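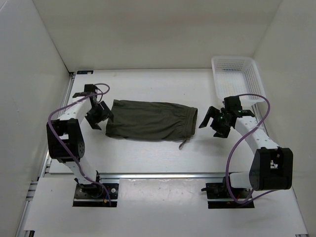

Figure 3. A dark olive-green garment lying flat on a white tabletop.

3.2 Folding habits and crease wear in shared wardrobes

Clothing libraries lend garments the way a public library lends books, and they are a wonderful place to study wear. A jacket that would leave a private closet twice a month may go out every week, and each trip ends with somebody folding it, hanging it or stuffing it into a bag. Most earlier work on garment life looks at washing. We wanted to know how much of the damage comes from the fold line, and the answer was more interesting than we had hoped.

We followed 126 garments lent by two libraries, one in Stukley and one in Dodham, beginning in June. All were cotton or cotton blend, in dark colours, where fading along a crease is easiest to grade by eye. Each garment was laid flat on a pale surface before grading (a flat garment is shown in Figure 3), smoothed by hand from the centre outward, and left to settle before anyone scored it. Settling matters more than it sounds. Early on we scored straight after smoothing, and the two graders disagreed so often over soft creases that we threw those scores out and began again.

Crease wear was graded on the Brulline scale, which runs from 0 (no visible line) to 6 (broken yarns along the fold). The scale was first drawn up for table linen, and we were delighted by how well it carried over to shirts and light jackets. It does less well on ribbed cuffs and collars, so those areas were left out.

The Stukley library folds everything in thirds, always along the same lines, to fit its shelves. Dodham has no set method, and borrowers return things however they like. We had expected the tidy shelves to win. Instead, the Stukley garments showed sharper wear at the fold, with most of the higher grades sitting along the lower third line, where the weight of the stack presses down. Dodham garments looked more rumpled on the day but carried fewer lasting lines. A messy fold seems to spread the strain over more of the cloth, and that is a lovely result for anyone who has ever felt guilty about a drawer.

Fibre mix played a part too. Blends held a crease longer but frayed later, while pure cotton relaxed quickly and then wore through at the surface. The Etim rub test, run to 400 cycles on offcuts from retired stock, gave the same order.

Two limits should be kept in mind. The libraries serve different neighbourhoods, and we could not control how garments were treated at home. Shelf humidity was also logged only at Stukley. Section 3.3 takes up the question of whether moving the fold line between loans would slow the wear.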